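Repairs set to begin at Kobzar hall in June

2/14/19

Work on the back room and kitchen at the Kobzar community hall will start in June, after members voted 94 to 13 to pay for it out of the building fund.

The job covers one stained wall, new paint throughout the room, and a check of every water line and hose that serves the equipment there. Volero, a contractor based in Grokthorpe, has the work. The hall has set aside over $1000 for paint and patching materials, and labor will be billed separately.

Trefor Rees, who manages the building, said the brown patch on the off-white wall has been the most common complaint from groups renting the room. The wall will be washed and sealed before it is painted. If the plaster turns out to be soft, that part will be cut out and replaced.

"We painted over a spot like that in the hallway once and it came back," Rees said. "I would like it sealed first this time."

The white wall plate will come off during painting and go back in the same place. The clear tubing by the large white housing is also on the list to be looked at.

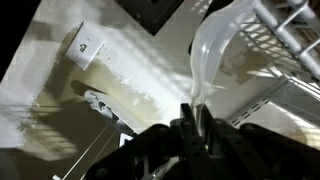
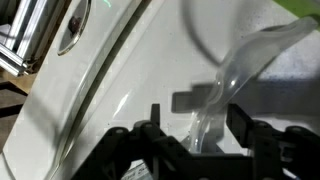
Room closed for 2 weeks

The back room will be closed for the length of the job. The main hall and the front restrooms stay open, and the side entrance can be used as usual. Groups that have booked the back room in June will be moved to the main hall at the same rate.

Yaroslav Kovalchuk asked at the meeting whether the shelves could be replaced at the same time. Rees said that would need a separate vote.

Anything stored in the room should be picked up before the end of May. Items left behind will be boxed and moved to the coat room. Matvii Semeniuk has the storage key and can be reached through the hall office.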